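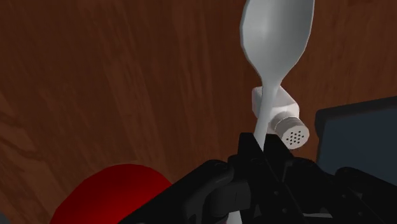 Wrist camera view, simulated kitchen table, spoon in the gripper.

Planner reports collision between held spoon and salt shaker
Posted Mon 20 July by Ese Sani
3 min read

Our department maintains a simulated tabletop environment for evaluating manipulation policies before they are released to other teams. We use the Tisard planner with the Clokel scene loader. Once the spoon has been grasped, the planner declines to produce a retreat path and reports that the start state is in collision. The pair named in the log is the spoon and the salt shaker.

The distance query returns a positive clearance between the two visual meshes, so we do not believe that they are touching. The error occurred in 174 of the 3487 episodes in our last batch, and in every one of them the spoon had already been attached to the gripper. Increasing the planning time to 50 seconds had no effect. We would appreciate advice on where the fault is likely to lie, and on whether it is acceptable to disable the check for this pair.
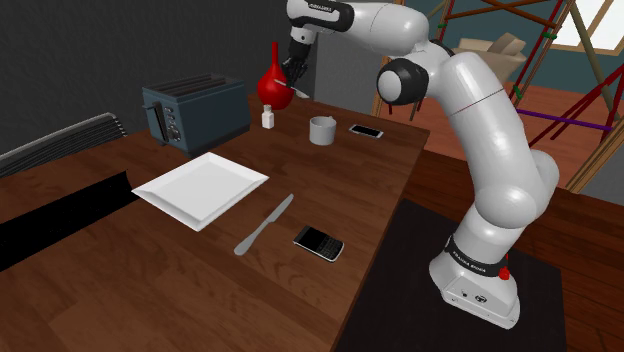
The arm base is fixed beside the table, and the base transform has been verified against the scene file. The remaining objects on the table load without warnings. Planning with an empty gripper succeeds from the same joint positions.

Okonkwo

The result is consistent with a collision shape that differs from the visual mesh. By default the loader replaces each mesh with a single convex hull. A spoon has a wide bowl and a narrow handle, and its hull fills in the space alongside the handle just under the bowl. Any object close to that part of the handle will be reported as a contact even where the visual meshes are clear of each other.

Please display the collision geometry in the viewer first. If the hull is the cause, enable convex decomposition for the spoon and rebuild the asset cache. The old hull will continue to be used until the cache is rebuilt. The shaker has a compact body and should not require the same treatment.

I would advise against disabling the pair. The exception would remain in force for the whole episode, and a real contact during the retreat would then pass without a report.

tabletop_28

Set the collision padding to zero. This resolved a similar problem for us in November.

Erkeo Support Desk

Padding should be reviewed, but the previous reply is incomplete. Padding is applied to attached objects separately from the robot links, and a value of zero on the links leaves the attached value unchanged. Both entries are in the planner configuration file.

Please also confirm that the attached object takes its pose from the simulator at the moment of grasp. If the spoon rotates between the fingers as they close, a pose stored before closing will place the bowl incorrectly in the planning scene. Comparing the two poses in a failed episode will show whether this applies. If they agree, proceed with the decomposition described by Okonkwo.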